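Flarkum Boards > Painting & Drawing > Buying and Selling

Topic: Are the Henham "studio estate" watercolors worth anything?

ruim_paints
A dealer in Henham has 171 unsigned watercolors he says came out of one painter's studio. Mostly flowers. He wants 200 dollars each and there's a typed sheet with every one. Has anybody bought from him? My wife likes the peonies.

gmatsuda
I'd want more than a typed sheet. Who typed it?

ruim_paints
He did, I think. From "family records."

gmatsuda
So him, then.

kinoshita_m
Bit harsh. I bought two in December and the paper is old, with a watermark. They look right to me.

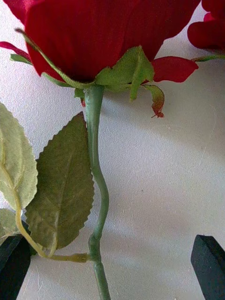

gmatsuda
Old paper is easy to find. I have a drawer of it. What bothers me is the drawing, at least in the two you posted. Whoever did those roses never looked under one. Even a fabric rose like the one up there has sepals spreading out where the bloom meets the stem, and a long one running up across the petals. Yours go straight from petal to stick. A trained flower painter doesn't skip that.

kinoshita_m
Plenty of good painters skipped it. Loose style was the point. You're judging from phone pictures.

yuto_f
With kinoshita on the style, with gmatsuda on the paperwork. The Yokoyama sale had 1,074 lots and every one had a stock number on the back. Any numbers on these?

ruim_paints
Went back Saturday. No numbers. He offered me the lot for 4,000 if I take it all this week.

gmatsuda
From 200 each to that? I'd walk.

kinoshita_m
Or he needs the space. I'm keeping mine either way.

ruim_paints
Might just get one peony.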